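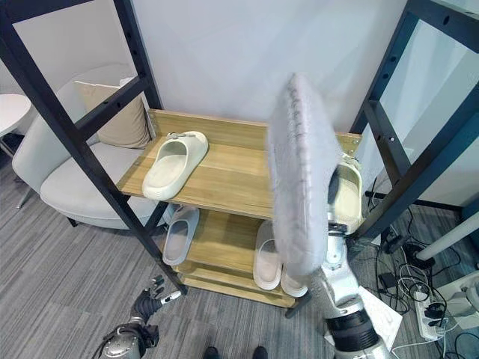
WESTVILLE, October – I spent most of Thursday watching a robot put shoes away, and I'd go back tomorrow if they'd have me!

The shoes are slides, cream and beige and off-white, and the place they belong is a three-shelf rack at Jollar, which has been collecting tidying-up examples in Westville since the summer. Each example is one short run. The robot picks up a slide, sets it on a shelf, lets go, and the whole thing gets saved: the camera view, the arm positions, how hard the hand was squeezing. Then someone moves the shoes around and they go again. They had 2389 of these saved when I walked in, and Karlijn Kramer, who runs the sessions, wants a lot more before the learning system gets its next round of training.

I asked her which part is hardest and figured she'd say the grip. Nope, it's the letting go. A soft strap likes to hang on to a finger, and then the shoe comes right back off the shelf with the hand (I saw it happen twice before lunch). Those runs get kept too, with a tag on them, so the system has some bad endings to compare with the good ones.

Kramer also told me the top shelf is the easy one. Anything lower means the arm has to come in under something, and the runs get longer – 28 seconds is typical up top, and 32 on the middle shelf is a good one. 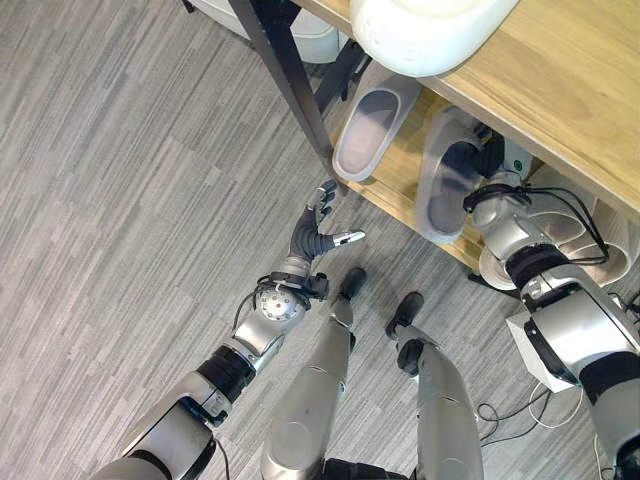
Westville, Thursday afternoon

After the break we were on to low shelves under a table, and I got down on the carpet for a better look. The robot stands close, feet pointed at the shelf, and has to work under the edge of the table top without bumping it. Bram Kuipers, one of the operators, did 134 runs like this last week and says his own shoulders felt every one of them.

The foot-shaped pieces on that shelf are gray and white and pretty shallow, so there isn't a lot to grab. Kuipers likes to come in from the side and take the rim. Rianne Smits, who drives the other shift, goes for the heel every time, and the two of them have been arguing over it for weeks. Kramer is happy to let them, as she wants both ways in the set.

Training on the new batch starts later this month, and a second room opens in Drivville after that. I've already asked if I can come watch.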